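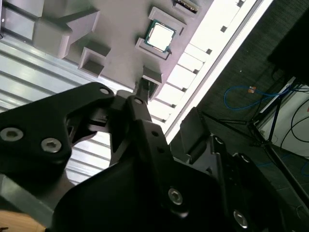

A black gripper and a light gray plastic tray.

Flastcombe County Health Department
Measles: Your Questions Answered
Last updated 28/03/2024

Why am I hearing so much about measles right now?
We have 2 confirmed cases in the county, both in the Melis area. We know that news like this makes people uneasy, and our phones have been ringing quite a bit - please keep calling, we're glad to talk with you! Most people who had both doses of the vaccine are well protected.

I got a letter asking my child to stay home. Is it a mistake?
Probably not, but do call us and we'll gladly check. We mailed letters to about 200 households whose children may have shared a classroom, a bus or a waiting room with someone who was sick. Children with proof of vaccination can usually go straight back to school once we've seen the record.

How long does staying home last?
Usually 21 days from the last time your child was near the person who was ill. We know that feels like forever with a restless seven-year-old in the house, and your letter gives the exact date so you can at least circle it on the calendar.

What should I look out for?
Fever, cough, a runny nose and red, watery eyes tend to come first, with a rash a few days later. If you see these, please phone your doctor before you go in, so the staff can bring you through a separate door.

Where can we get the vaccine?
At the Jonduro Street clinic or the Fidanov branch office. We have 2,000 doses set aside for residents, and you don't need insurance or an appointment. Bring any shot records you have (a blurry phone photo of the card is fine), and if you've lost them, come anyway and we'll look you up together.

I'm pregnant. Should I come in for the shot?
The measles vaccine isn't given during pregnancy, but do call us or your doctor right away if you think you've been near someone with measles.

Will the extra clinic hours continue?
Yes, both sites will keep their evening hours through the end of June.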